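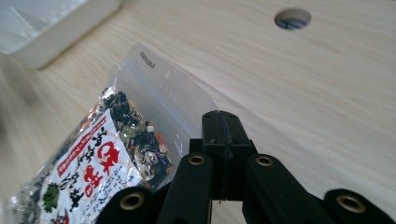
Chapter 4
Insulating the Attic

If you have worked through the first three chapters, you already know how heat moves: through solid things, along with moving air, and as radiation from warm surfaces to cool ones. Now we get to put all of it to work in one place, and it happens to be my favorite part of any house. The attic is where a few days of fairly simple work can change how every room below it feels, in January and in July.

Think back to the Gaber house from Chapter 2, the story-and-a-half with the cold upstairs bedroom. The owners had turned the thermostat up every winter for years. When students from the Sedonlow building course went up through the hatch with a flashlight and a tape measure, they found old batts pushed aside for wiring and never put back, bare drywall over the bedroom closet, and a wide open gap around the chimney where warm air could pour straight out of the living space. All three faults were hidden from anyone standing in the hallway, and all three could be fixed with materials from an ordinary building supply store. We will come back to that attic several times, and by the end of the chapter you will be able to draw up the whole job for it yourself.

Air first, then insulation

Many people picture insulation as a blanket, and that picture is a good start. But a wool sweater on a windy day does very little until you put a jacket over it, and an attic works much the same way. Loose fill and fiberglass batts slow heat down by holding air still. If air can leak up through them from the rooms below, they lose a good part of their value — and the damp that travels with that air may settle on the cold underside of the roof.

So we begin with air sealing. Section 4.1 takes you around the usual leaks: the hatch, plumbing stacks, light fixtures, the tops of interior walls, and the chimney chase, which needs sheet metal and fire-rated sealant and gets its own set of drawings. Bảo Lò, who taught the first version of this course, used to have students find the leaks before he told them where to look. I recommend trying it! Pick a cold, breezy day in October, carry a stick of incense slowly around the upstairs ceiling, and mark your floor plan wherever the smoke bends.

How much, and what kind

Section 4.2 deals with R-value, the number printed on every bag and roll. You met it in Chapter 3 for walls. Attics are more generous, as there is usually room to go deep, and you can add new material over old if the old is dry and clean. We will compare batts, blown cellulose, blown fiberglass and rigid board, and work out the number of bags for a ceiling of any shape. Doaa El Sherbiny's worksheet for the Turnutari row houses is printed in full, with her corrections left in, and it is a pleasure to follow her reasoning from one line to the next.

Letting the roof breathe

Section 4.3 covers soffit and ridge vents, baffles, and the common mistake of stuffing the eaves full. It also explains when a vented attic is the wrong choice, as with the low-slope roof at Skomamard.

Before you read on

Look up the recommended attic R-value for your own climate zone and write it inside the cover of your notebook. You will need it for Exercises 2 and 9.

Words to know in this chapter: air barrier, baffle, batt, bypass, loose fill, net free area, soffit, thermal bridge, top plate.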